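Kalinowski Trail Club Forum > General > Blisters, feet and other complaints

Thread: Wrapping ankles for long days, yes or no

skura_sid
Joined the club walk again last weekend after skipping most of the winter, and my left ankle spent the whole descent filing grievances. I rolled it in September on the gravel below Ganen Ridge, did the responsible thing (iced it for one evening, then ignored it) and now it complains on anything steeper than a wheelchair ramp.

Question for people who walk more than I do. Do you wrap? And if so, with what? My options at the drugstore were the tan elastic kind with the little metal teeth, the stretchy kind that sticks to itself, and a neoprene thing that costs as much as dinner.

hobnail
Don't wrap. Do your calf raises. Two months of calf raises and you won't need to ask.

marnie_downhill
Hobnail has given this answer to every question since I joined, including the one about tents.

I wrap. The self-sticking kind, over a thin liner sock, figure eight around the heel and up. Stop when you still have a bit of give. If your toes go a funny color you've made a tourniquet, start over.

skura_sid
Over the sock? I'd assumed skin.

marnie_downhill
Over. I did it on skin once, on a warm day, and the top edge rolled itself into a cord and sawed at me for nine miles. Never again.

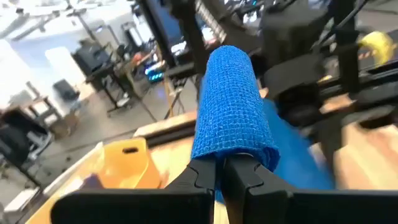
Another thing is how much you stretch it coming off the roll. People yank it out to full length and lay it down like they're packing a suitcase for shipping. It keeps pulling after you've stuck it down, so what felt snug in the parking lot feels like a handshake from a salesman by lunch. Unroll a length first, let it relax, then lay it on.

fongchan
Fongchan Ruangrit here, I lead the Saturday group. I'm with Marnie on the unrolling and against her on the sock. A sock under the wrap slides, and once it slides you have a wrinkle, and once you have a wrinkle you have a blister on top of a bad ankle. Foam underwrap, then the wrap, then the sock over everything.

Also, Sid, if it still hurts from September, please have somebody with a diploma look at it. We are a walking club.

marnie_downhill
My sock does not slide. I buy socks that fit.

fongchan
I have walked behind your socks. They slide.

lowgear_pete
I'm 70 and I've got a Huvinex brace, the lace-up one. Takes forever to put on and makes my boot fit like somebody else's boot, but I've worn it for two seasons and it still holds. Wrap gets thrown out every time. Adds up if you're out every week.

hobnail
You can reuse the sticky stuff if you roll it back up while it's clean.

marnie_downhill
You can reuse it in the sense that you can reuse a tea bag.

hobnail
I also reuse tea bags.

skura_sid
OK so far I have: over the sock, under the sock, don't, and tea bags.

Does anyone know if it matters which way you go around? I rolled mine outward, or inward, whichever one it is when the sole of your foot ends up facing your other foot.

fongchan
That's inward, and it's the usual one. Start on the inside of the ankle, go under the foot and pull up on the outside, so the tension works against the roll. Do it sitting down with the foot at a right angle. If you wrap it with the toes pointed, it will feel fine until you stand up.

lowgear_pete
Good advice about the right angle. I'd add, carry scissors. Small blunt ones. I've watched a grown man try to get out of that stuff with a car key and his teeth.

hobnail
It was a house key.

skura_sid
Appointment made, Fongchan, since you asked nicely. I'll try the underwrap version on the flat loop by the reservoir and report back. If it goes badly I'll try Marnie's — and if that goes badly I suppose it's calf raises.

marnie_downhill
Do the calf raises anyway. Don't tell hobnail I said so.

hobnail
I can read.

fongchan
Flat loop leaves at 9 from the lower lot. Bring scissors, Pete has lost his.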